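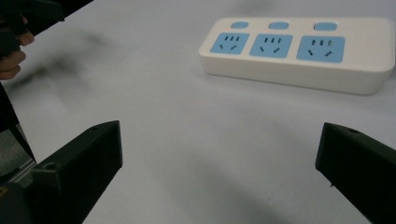

4. Getting your Curnimby onto the home network

Print this page | E-mail this page

OK, if you've made it through section 3 your Curnimby weather station is up on its pole, the wind cups spin, and the rain bucket is level (please go back and check the rain bucket, I'll wait). Now we bring the indoor half to life. I've set up 13 of these for neighbors and family, and this is the order that gives me the least grief.

4.1 Plug in the base unit

1. Pick a spot for the base unit indoors, on the side of the house facing the pole. A windowsill is great. On top of the fridge is not, I tried it for a whole summer and lost the signal every time the compressor kicked in.

2. Push the small round end of the power cord into the back of the base unit first, then plug the other end into the wall or a power strip.

3. Wait for the green light. It blinks for a while and then goes steady. If it goes amber, unplug it, count to 20 and try again.

Note: Put the backup batteries in AFTER the green light goes steady. If you put them in first, the unit wakes up in battery mode and won't look for the outdoor sensors at all. I don't know why they built it that way!

4.2 Pair the outdoor sensors

4. Hold down the SET button until you hear two beeps. You now have 6 minutes to get outside and press the little recessed button on the sensor head. A straightened paper clip does it, or the stylus thing that comes in the box if you haven't lost it yet.

5. Come back in and look at the display. Temperature shows up first, then humidity, then wind. Rain stays at dashes until the bucket tips once, so pour a spoonful of water in if you're impatient like me.

6. Still all dashes? Move the base unit closer to the window and go back to step 4.

CAUTION: Don't climb the pole to reach the button. Loosen the collar and lower the head the way we did in section 3. Kaj Thorlacius, my neighbor on Cevwood Lane, skipped this and came down with the ladder.

4.3 Set your elevation

You need this or your pressure reading will be nonsense. My house sits at 819 feet, so that's what I type in. Yours will be different, even if you're just down the hill from me.

7. Press MENU until ELEV shows on the bottom line.

8. Use the arrows to enter your elevation in feet. Hold an arrow down and it speeds up (and then overshoots, every single time).

9. Press SET once. Pressing it twice flips you over to meters, and then you'll be wondering why your barometer thinks you live on a mountain. My sister's cabin is at 1,274 feet and hers was in meters from September right through the winter.

4.4 Join the Wi-Fi

10. On your phone, open the Wi-Fi list and choose the network that starts with CURN.

11. A setup page should pop up by itself. If it doesn't, turn off mobile data and try again.

12. Choose your home network and type the password slowly. The page doesn't show what you've typed and it does care about capitals.

13. Wait for the little antenna symbol on the base unit to stop flashing.

Note: The station only likes the 2.4 band. If your router gives both bands the same name and the station keeps dropping off, I'd set up a guest network just for it. That fixed mine.

Next up is section 5, where we mount the Kuker sun shield and send your readings to the MacBrayne map. You'll want a small Phillips screwdriver for that one.

Last changed 25th March

Print this page | E-mail this page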